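3.2 Workshop practice and the transmission of carving skills

Fieldwork in Stolldale covered nine households in which at least one adult earned part of the yearly income from carved festival figures. Interviews were held in March and followed the question guide set out in Section 2. Seven of the nine carvers had learned from a relative. The other two had trained under Gitau Simiyu, whose workshop in Surngate takes in learners from outside the family line and charges no fee, but keeps the sale price of their first four finished pieces.

Training under both arrangements begins with roughing out. Learners work on offcuts until the master accepts the depth of the eye sockets, and only then are they given a full block. Painting is taught last. In the family workshops it is often left to a different member of the household, so that several carvers of long standing had never mixed a ground coat.
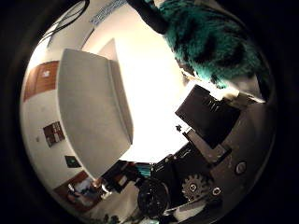
Fig. 4. Interior view.

Sales followed a different pattern from training. Carvers who had learned at home sold mainly to dance troupes, on order, with a deposit paid in grain or cash. Those trained at Surngate sold mainly to the dealer Rastogi, who buys unpainted work in lots of 10 and has it finished elsewhere. Unit prices were lower under this second arrangement, but payment was made on delivery, and both carvers named this as their reason for staying with it.

The troupes drew a firm line between the two kinds of work. Figures bought through a dealer were accepted for display but were not danced.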